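4. Checking the finger travel

1. Squeeze the trigger slowly until the pads touch, then let go. The fingers should open at the same rate on both sides.
2. If one side lags, loosen its pivot screw a quarter turn and repeat.
3. Practice on small, light items such as hair clips before you try anything heavy.
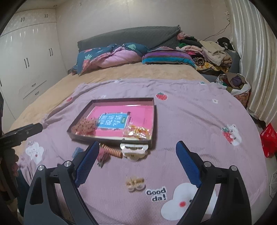
4. Make 70 full squeezes, then check the pivot screws again.

Caution: Keep loose thread away from the pivots.

Note: Spare pads are Detmont part 1516.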